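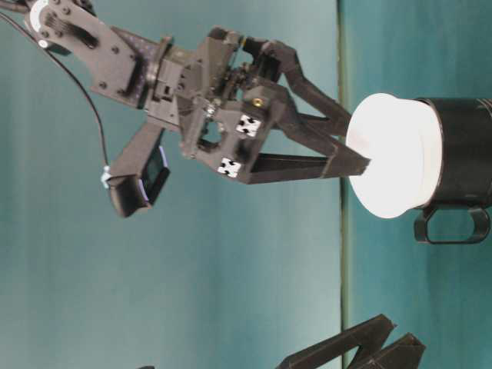 Canisters and Lids

Kanako Miyazaki has been sorting the kitchen storage at the Tredano share house since May, and this page keeps a record of what stayed. The pantry had containers in every size and very few of them matched. Six were kept for daily use. The rest went to the op shop on Rinis Street.

The black canister with the white lid holds the tea. It has a looped handle, so it can hang from the rail beside the stove when the bench is full. It was bought second-hand at the Brumeck market along with a box of odd lids.

Colours were left as they were. Kanako thought about painting everything to match and decided against it – the mix makes it easier to tell the tea from the coffee.

Labels go on the base, written in pencil on masking tape. Flour and rice get a date as well. Anything older than 14 weeks is used first or thrown out.

The low shelf is for heavy jars and the top shelf is for baking tins. Spare lids live in the drawer under the kettle, sorted by size. If you find one that doesn't fit anything, leave it on the windowsill and it will go in the next box for Ueda Hall.

The laundry cupboard is next. Pictures will be added to a separate gallery.

Page updated Aug 11, 2022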